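Brikadlow
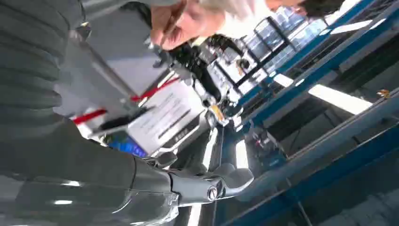

A gray robot arm with jointed gripper fingers.

Brikadlow is a tile-laying word game for phones and tablets, made by the small studio Tekell and designed by Chutima Ruangrit. Players build words on a shared board that keeps sliding downhill, one row at a time, so that a long word set down early in a round may be gone by the time anyone gets the chance to add to it. The game can be played alone, against a friend in the same room, or against another player over the internet, and it is best known for its slow, friendly pace and for a scoring system that newcomers often find a bit of a puzzle during their first few evenings with it.

Gameplay

A round of Brikadlow begins with an empty board and a tray of letter tiles at the bottom of the screen. The player drags tiles up onto the board to make words, reading across or down, and every new word has to touch at least one tile that is already there (the very first word, naturally, can go anywhere). After each turn the whole board slides down by one row. Tiles that fall off the bottom are scored and go back into the bag, where they may well turn up again later in the same round.

What makes this more interesting than it might sound is that tiles are worth nothing until they fall. A word that has just been played is only a promise of points, and the other player is free to build on it, stretch it into something longer, or cross it with a word of their own. When the tiles finally drop, the points go to whoever touched that word last. A good deal of the fun lies in deciding when to leave a tempting word alone for a turn or two, in the hope that the other player will do the same and you will get the last lick in before it drops.

Each player also has 3 "props" to use during a round. A prop holds one row in place for a single turn while everything else slides, which can open up gaps, push two words together, or rescue a long word that was about to go. Props can't be earned back once they're spent, and experienced players tend to hold on to at least one until the bag is nearly empty.

A round ends when the bag has run out and neither player can make a word, or when one player reaches 2000 points, whichever comes first. In the solo game the target is the same, but there is a limit of 56 turns in which to get there.

Modes

The standard two-player game is simply called Table. Turns can be taken right away or over the course of several days, and the game sends a gentle reminder when it has been waiting on somebody for a long while. There is no penalty for slowness in Table apart from the reminder, and a game left alone is put away in a drawer, from which either player can take it out again whenever they like.

Moment is the quick version, and it was added in a later update after a good many requests. Both players work on the same board at the same time, the rows slide on a timer, and props are taken away altogether. Opinions on Moment are divided. Some longtime players hardly touch it, feeling that it loses the patient give-and-take of the main game, while others play very little else and have worked out a whole style of short, sharp words to suit it.

Luangrath is the solo mode, and it takes the form of a winding mountain path with a board at every stop. Each board comes with its own small rule, such as allowing only words with a double letter, or sliding sideways on every other turn. Finished boards can be replayed for a better score, and the path has several side trails that open up only when a board has been completed without using any props. The last stop on the longest trail is widely thought to be the hardest thing in the game, and sharing tips for it is a favorite pastime among fans.

Development

Ruangrit began Brikadlow as a paper game, with letters written on squares of cardboard and a long strip of cloth that could be pulled along the table to move the words. The early rules awarded points at once, as most word games do, and she later described those first versions as pleasant but sleepy. The change to scoring tiles only as they fell came fairly late, and much of the rest of the design was reworked around it.

The move to the touchscreen brought troubles of its own. Pulling a cloth by hand gives everybody plenty of warning, but on a phone the rows seemed to jump, and people trying out the game kept losing track of their words. Tekell settled on a slow, soft slide with a faint outline left behind for a second or so to show where each tile had been. The outline can be turned off in the settings, and there is also a larger tile size for players who find the usual letters hard to read.

The word list was put together over a long stretch and is still revised from time to time. It leaves out most abbreviations and a number of very short words that players had found annoying. A June update added a button for suggesting missing words, along with a little page where accepted suggestions are shown.

Reception

Brikadlow found its audience slowly, mostly through players inviting family members and old friends to a game of Table. Its admirers praise the falling-tile scoring, the calm look of the board and the lack of fuss around unfinished games. The most common complaint has been about the tutorial, which explains how to place and slide tiles very nicely but says rather little about who gets the points. Tekell has since added a practice board that marks the current owner of each word with a small colored tab, and the tabs can be kept on in ordinary play if both players agree.

Players have also come up with a few house rules. In "Soft Landing," the bottom row can't be built on at all, so the fight for each word ends a turn earlier. In "Long Haul," the points target is ignored and play simply carries on until the bag is empty.

See also

Word game
Tile-based game
Mobile game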